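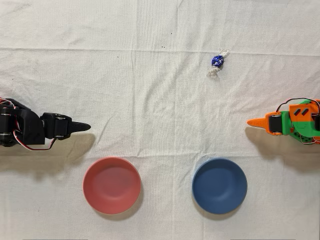
Is Bellamy's new album really the "lost" record the label says it is?
Only in part. Four of the nine tracks on Vivitbridge were already sold on a tour cassette, and the label admits as much in small type on the back sleeve.

The drone duo's third full-length comes out Friday on Zurkley, in an edition of 600 on vinyl plus a download. The press sheet talks of tapes forgotten in a closet for 14 years. It doesn't say whose closet.

Guitarist Hélder Garcia was vague when asked. "Some of it was forgotten," he said. "Some of it we just didn't like at the time." Eun-seong Heo, who plays organ and handled the new mix at Odex, said she re-recorded two of the bass parts in January, which makes the word "archival" on the sticker hard to take at face value.

The music is decent. The closing piece runs long and earns most of it, and the organ sounds far better than on the cassette. The title track is the same take fans have been trading for years, with more reverb.

Zurkley is asking 78 dollars for the boxed version, which adds a booklet and a poster but no extra music. A label spokesperson would not say how many boxes were made. The plain LP has the same nine songs.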